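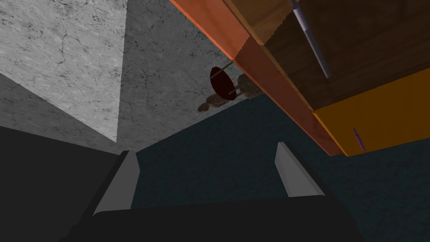
Dark teal, finely speckled, together with a veined gray.

Oveck Carpet Tile
Made by Halvorsen, sold in boxes and as single pieces

Oveck is a low carpet tile for rooms where people walk much and where chairs are moved every day. It has a short, dense loop and a heavy back, so it lies flat from the first day. We sell it for home offices, hallways, waiting rooms and small shops. It can be laid by one person with a knife, a ruler and a chalk line.

The tile is the same one which Halvorsen made under the older name Clondby. The yarn and the back are not changed. If you have a floor of Clondby and need some more pieces, please order a sample first, as the dye bath can be a little different from one production to another.

Technical details

Size of tile: 50 x 50 cm
Total thickness: 7 mm
Pile: short loop, solution-dyed nylon
Back: bitumen with glass fiber layer
Suitable for floor heating: yes, up to 30 degrees Celsius at the surface
Suitable for chairs with casters: yes
Suitable for stairs: no
Suitable for bathrooms and outdoor use: no

Colors

Oveck comes in dark teal, charcoal, sand, moss and brick red. All the colors have a fine speckle, which helps to hide lint and small crumbs between two cleanings. Dark teal and charcoal are kept in our own warehouse. The other three are ordered from the factory, and this takes more time, especially in November when the factory makes its yearly stop for maintenance.

Colors on a screen are never exact. We send up to three sample pieces without cost. Please look at them both in daylight and in the evening with your own lamps on, and put them on the floor when you look. A carpet held upright in the hand looks lighter than the same carpet lying down.

Many customers ask what goes well with the dark teal. In our experience it is easy to combine with gray stone, white paint and warm colors like orange. With a dark brown floor in the next room it can become heavy, and then we would suggest the sand.

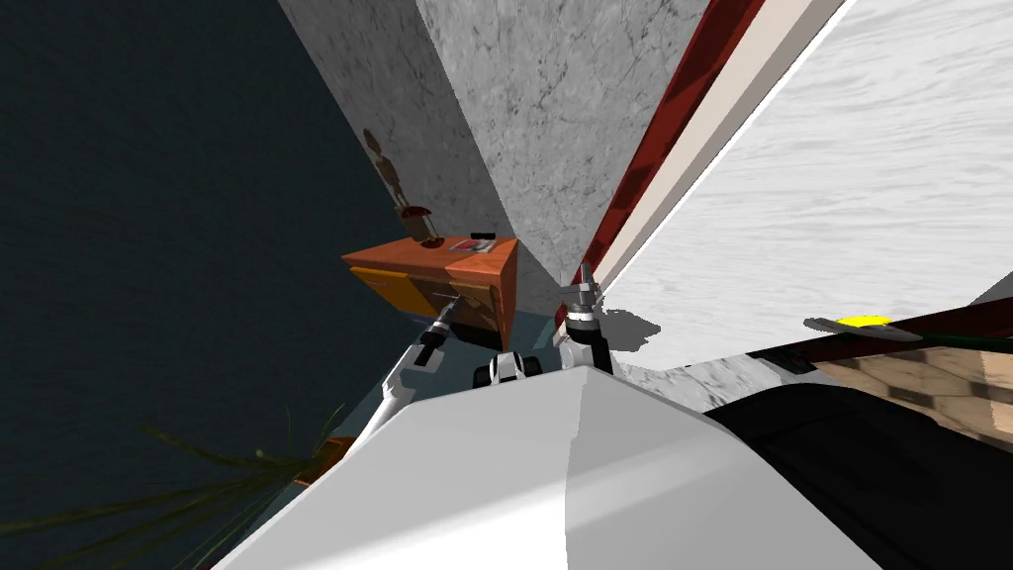

Before you order

Measure the longest and the widest part of the room, also when the room has corners which are not straight. Add some extra for cutting. For a square room this is one tile in each row. For laying in a diagonal you need more, and you can write to us with a simple drawing so we can calculate it for you.

We advise to keep one unopened box after the work is done. A single tile can be taken up and changed when something is spilled on it, and a tile from the same box will match best.

Laying the tiles

Let the closed boxes stand in the room for one night. The subfloor must be dry, flat and free of dust. Old glue has to be scraped away. Small holes should be filled and sanded.

Find the middle of the room and draw two chalk lines that cross at 90 degrees. Begin at the crossing and work toward the walls. On the back of each tile there is an arrow. If all arrows point in the same direction you get an even surface. If you turn every second tile by a quarter, you see the squares more clearly, and small differences between boxes are less visible.

Push the tiles together firmly, but do not press them so hard that the edge rises. Be careful that no loops are caught in the joint. Cut the last row from the back side with a new blade.

In rooms of normal size the tiles can lie loose, with only the outer row and the doorway fixed. For this we recommend Mosetti tackifier, which stays sticky and lets you lift the tile again later. Do not use permanent glue. It destroys the back when the tile is removed, and the warranty is then not valid.

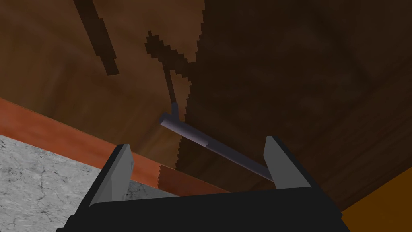 Cleaning and care

Vacuum two times a week, or daily near an entrance door. Use a flat nozzle or a soft brush. A hard rotating brush can pull the loops.

Take up spilled liquid at once with a white cloth, from the outside toward the middle. Do not rub. For coffee and juice, lukewarm water with a drop of dish soap is enough in most cases. A tile with a difficult stain can be lifted, rinsed under the tap and dried flat for 32 hours before it is put back.

Boxes and delivery

One box holds 20 tiles and covers 5 square meters. Orders of 70 boxes or more are delivered on pallets, and the truck needs a hard, level place to unload. Smaller orders come by normal parcel service. The boxes are heavy, so please open them where you will use them.

Unopened boxes can be returned within 30 days. Single tiles and cut tiles cannot be returned.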